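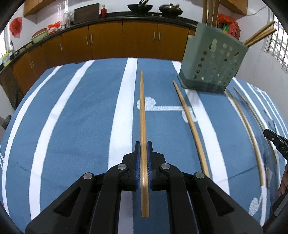 What is changing at the Clokcombe supper club this spring?
The club is moving from one long evening a month to 2 shorter ones, with a new menu each time and a lower price for anyone who lives in the town.

Clokcombe, 19/03/2025

Tritholm, the small catering company that has run the monthly supper club in Clokcombe's old corn hall since it opened its kitchen on Mill Lane, is delighted to share its plans for the new season, and to thank everyone who has come along, eaten well, stayed too late and helped stack the chairs.

The supper club began as a way of using the hall on dark evenings when very little else was going on in the middle of town. A long table was laid, a big pot of something was put in the centre of it, and people who had lived three streets apart for years found themselves passing the bread to each other. It has grown a good deal from there, and by last December there was a waiting list long enough that regulars were giving up their own seats so that neighbours could have a turn (a kindness the kitchen noticed and was very touched by).

From this spring the club will meet twice a month. Each evening will seat 40 guests, which is as many as the hall can hold with everybody still able to lift their elbows, and each will run for two hours and a half, with doors opening at half past six. The shorter evening was the most common request on the comment cards, particularly from parents with sitters at home and from those who catch the last bus up the valley.

The first evening of each month will be given over to noodles, dumplings, rice bowls and other dishes made for sharing. The kitchen has been trying out recipes all winter and is especially pleased with a slow-cooked mushroom broth, a cold sesame noodle salad and a plate of pan-fried greens that disappeared faster than anything else at the staff tasting. Forks and spoons will be on every table for those who prefer them, and children's portions can be ordered when booking.

The second evening will be cooked together with El Ouafi, the family bakery and café by the station, whose flatbreads and almond pastries will already be familiar to a good many people reading this. Their table will lean towards stews, stuffed vegetables, chickpeas, preserved lemon and plenty of fresh mint tea, and their ovens will be supplying the bread for both evenings from now on. The two kitchens have been borrowing pans and onions from one another for so long that cooking side by side felt like the natural next step.

"We have always thought of this as the town's table, and our job is to keep it full of good things to eat," said a spokesperson for Tritholm. "People have told us very kindly and very clearly what they would like more of. They want to come more often, they want to be home a bit earlier, and they want to be able to bring the whole family without having to think twice about the cost. We have listened, we have done our sums, and we really are looking forward to seeing everybody."

On the matter of cost, seats for residents of Clokcombe will be 30 per cent cheaper than the standard price, on both evenings and for the whole season. Proof of address can be shown once, at the first visit, and the discount will then be kept against the guest's name. Tea, coffee and squash are included. Guests are welcome to bring their own wine or beer, and glasses are provided.

Booking is changing too. Until now, seats have been taken by telephone or by calling in at the kitchen, and the notebook by the till has done noble service, but it has also been dropped in the sink more than once. Bookings will now be handled through Imix, an online booking service, with a link on the supper club's web page. Anyone who would sooner speak to a person can still telephone or call in, and their booking will be entered for them while they wait. There is a box on the form for allergies and other needs, and the kitchen asks guests to fill it in as fully as they can, even if they have told us before.

Every menu will include a vegetarian main course and a vegan one, and dishes without gluten or nuts can be prepared with three days' notice. The hall has level access from the car park side, an accessible toilet, and a quieter table near the stage for those who find the noise of a full room tiring. Please mention it when booking if you would like to sit there.

Groups of up to eight can be seated together. People coming on their own are just as welcome, and will be placed among others who have said they are happy to chat, so there is no need to feel shy about booking a single seat.

Booking for the new season is open now, and menus will be posted on the web page and in the window on Mill Lane a fortnight ahead of each evening. Cancellations made two days or more beforehand will be refunded in full.

Notes for editors

Tritholm is an independent caterer based in Clokcombe, cooking for weddings, village events and the monthly supper club.

Members of the local press are warmly invited to join either of the opening evenings as guests of the kitchen. Please get in touch through the contact form on the supper club's web page, and let us know about any dietary needs.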